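Broncombe Equipment Reuse Forum
Board: Dismantling and Parts Recovery
Topic: Order of work when stripping a Dell tower

Virent_Workshop wrote:
Members are asked for their views on a procedure now under review at this workshop. Our written instructions require the power supply to be removed first from every desktop tower, before any work on the motherboard. Two of our technicians would prefer to disconnect and withdraw the data cables beforehand. The unit at present on the bench is a Dell tower with the power supply at the top, the supply wiring in a thick bundle down the edge of the board and a blue SATA cable looped in front of it.

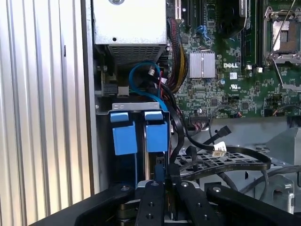
The concern is one of damage. If the supply is drawn out while the data cable remains in place, the wiring may catch on the loop and strain the connector. The instructions were last amended in July and I should like to settle the matter before they are issued again.

Posted 1430

ibarra_recovery wrote:
The practice at Ibarra is to remove the data cables first in all cases. They weigh nothing, they are quickly bagged and they are the parts most often torn. I would not support an instruction that places the power supply ahead of them.

With regard to the board, please confirm whether the processor has already been taken out. An open socket should be covered before any further work is done above it.

Virent_Workshop wrote:
The socket is empty. A cover will be fitted before work resumes — the point is accepted and will be added to the instructions.

Ornix Stores wrote:
I must disagree in part with the previous contributor. At Ornix the supply comes out first, but every plug is released from the board and the drives beforehand, and the wiring is gathered and tied. Handled in that way, the bundle does not catch on anything. Leaving it in place until last means working beneath it for the whole job, and it is a greater nuisance than one thin cable.

Our stores received up to 530 boards in the last intake. The commonest fault was bent socket pins, followed by broken latches on the memory slots. Damage to data connectors was seldom recorded.

ibarra_recovery wrote:
Seldom recorded is a different matter from seldom present. A SATA connector on the board may be cracked at its base and still pass a brief inspection. Does Ornix test each one?

Ornix Stores wrote:
A sample is tested from each intake. I accept that this leaves some room for doubt.

Virent_Workshop wrote:
Both replies are noted with thanks.
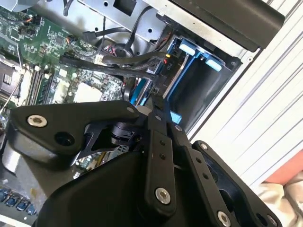
Memory slots, heatsink and board wiring, tower open.

The heatsink is to remain on the board until the board is out of the case. Small connectors are to be released by the plug and never by the wires.

Broncombe Moderator wrote:
Members are reminded that towers must be disconnected from the mains before the side is opened, and that the casing of a power supply is not to be opened under any circumstances. The topic will remain open for further comment on the order of work.

ibarra_recovery wrote:
I maintain my position on the data cables, but would accept wording that requires all plugs to be released before the supply is moved.

Virent_Workshop wrote:
Wording to that effect will be drafted and posted in this topic.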